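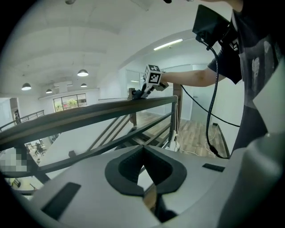
Namach side table, round top

Small table, three legs, fits next to a couch or a bed. Solid ash, oil finish. Holds a lamp and a book and a mug and thats about it, which is plenty for most corners.

Top is turned from one board when we can get the width, two boards glued if not. Grain will vary. If you want a darker or lighter one say so in the order notes and we'll pick through what's on the rack – no promises but we do try.

Height 56 cm. Legs unscrew for shipping, no tools needed. Tighten by hand, then again after a week or so.

Finishes
Clear oil – $258
Smoked oil – $303
Unfinished, sanded – ask

Goes with the Zastov bench and the Alvarado wall shelf, same ash and same oil. The Flatus stool is beech so it wont match exactly, close though.

Care: wipe with a damp cloth, dry right away. Re-oil when it starts to look thirsty. Don't use spray polish, it leaves a film and the next coat of oil wont take. Rings from hot mugs mostly sand out with fine paper, go with the grain.

Shipping: flat box, US only for now. Clear oil tables are in stock. Smoked ones are made in batches, next batch ships in July. Local pickup is free, email first.

Returns within 90 days if unused, in the orignal box. Unfinished tables can't come back once you've put anything on the wood.

Custom heights: write to Fulgencio Bautista at the shop. Put the height you need in the subject line please.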